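Praltosora Tabletop Surfaces — README

Version 2
Last updated: 2025-05-07
Maintainer: Normand Morin

Summary

Praltosora is a collection of still pictures of work surfaces in ordinary use: tabletops, counters, desks and the ledges or rims that border them. It was assembled for people who work on surface condition, meaning marks, smudges, crumbs, scuffs and the things that get left along the edges. The main unit of interest is the surface itself. Objects resting on it are recorded only so far as they affect how much of the surface is visible or how it should be cleaned.

The collection is split into 60 groups. Each group covers one surface in one room. Pictures in a group may differ in viewpoint, distance and lighting. There is no fixed number of pictures per group.

What changed in this version

Version 1 used a single yes/no label for "clean." It was dropped. Annotators disagreed on more than 20 percent of the pale surfaces, mostly over faint smudges that one person saw and the next did not. The present version records marks by type and by how easy they are to see, and leaves the decision about what is clean to the user.

The Panbridge groups were relabeled from scratch. The Prieto groups were converted from the old labels and then checked by hand. Files that could not be converted were removed and their numbers were not reused, so gaps in the numbering are expected.

Folder layout

surfaces/ holds the pictures, one subfolder per group.
notes/ holds one plain text note per picture, with the same base name.
tables/ holds the labels as tab-separated files, one for marks and one for borders.
splits/ holds the lists for training, validation and test.

Groups are never divided across splits. A tabletop that occurs in the training list will not turn up in the test list from another angle.

Label fields: surface

tone — a free text color term, kept short. Annotators were asked to use everyday words such as "pale blue-gray" or "dark brown." Paint chart names were not accepted.

finish — matte, satin, gloss or unknown. Judged from how light falls on the surface. A single picture is often not enough to separate matte from satin, and "unknown" is a valid value.

visible_area — low, medium or high. High means that open surface takes up most of the picture.

material — left blank unless a grain, weave or exposed edge makes it plain. Most rows are blank. Users should not fill this field by guessing from color.

Label fields: marks

speck — a small point that stands out from the surface. The label does not separate loose debris from a permanent mark. At normal viewing distance the two look the same, and an earlier attempt to separate them gave results no better than chance.

smudge — a soft-edged patch, lighter or darker than its surroundings.

ring — a closed or partly closed curved mark of the kind left by a cup.

scratch — a thin line with a definite direction.

contrast — strong, weak or barely visible. Applied to each mark separately. Marks rated "barely visible" were reviewed by a second annotator, and both ratings are kept in the table.

Label fields: borders

A border is whatever limits the open surface: a raised ledge, a rim, a wall, or the drop at the edge. Raised borders matter in cleaning work. Dust collects along the line where they meet the surface, and small items tend to be parked on top of them, out of the way of whatever is being done on the table. The border table has three columns: type, height (flat, raised, unknown) and items (none, hard, soft, mixed).

Worked record

The record below is from the test list. The surface row reads: tone pale blue-gray, finish matte, visible_area high, material blank. There are two mark rows. The first is a speck, dark, toward the upper left. The second is a smudge, whitish, near the center-left, contrast barely visible. The border row reads: ledge, raised, mixed. The hard item is a gray block. The soft item is crumpled and off-white, and is entered as "fabric or paper" under the rule for soft items given further down.

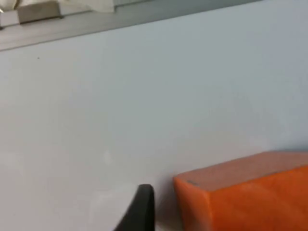 Rules for items on borders

1. Record an item if any part of it rests on or hangs over the border. Items that lie beyond it and do not touch it are left out.

2. Name an item by its shape if its use is unclear. "Block" and "box" are acceptable. Do not infer contents.

3. Soft items are entered as "fabric or paper" unless a seam, hem, print or torn edge settles the matter. Crumpled pieces are the usual problem here. The combined term is deliberate and should not be cleaned up by users.

4. Folds and shadows in a soft item are not marks. A shadow cast onto the surface is also not a mark, even where its outline is sharp.

5. An item of which only a sliver is visible may be recorded by tone and outline alone.

Suggested uses

Detection of low-contrast marks on plain surfaces. Separation of surface from border. Estimation of how much of a table can be wiped without moving anything. The last of these was the reason for adding visible_area — it was requested by users of Skiller, our annotation tool, who were planning cleaning routines and had been measuring the open area by hand.

Known limits

Pale surfaces are overrepresented. Dark and strongly patterned tabletops make up 20 percent of the groups, and marks on them are almost certainly underreported.

Even lighting is common. Pictures with strong glare were kept, but there are few of them. A model trained on this set alone should not be expected to tell glare from a smudge on a gloss counter.

Tone terms are not calibrated. The same tabletop can be "gray" in one row and "blue-gray" in another, depending on the light and the annotator. Use the pictures if exact color is needed.

The labels say nothing about hygiene. A surface with no mark rows is a surface on which no marks were seen.

Corrections

Send corrections to the maintainer with the group number, the base name of the picture and the row in question. Corrections to contrast ratings are accepted only with a second opinion attached. The next round of changes is planned for December. Requests for new fields will be read but are unlikely to be taken up before then.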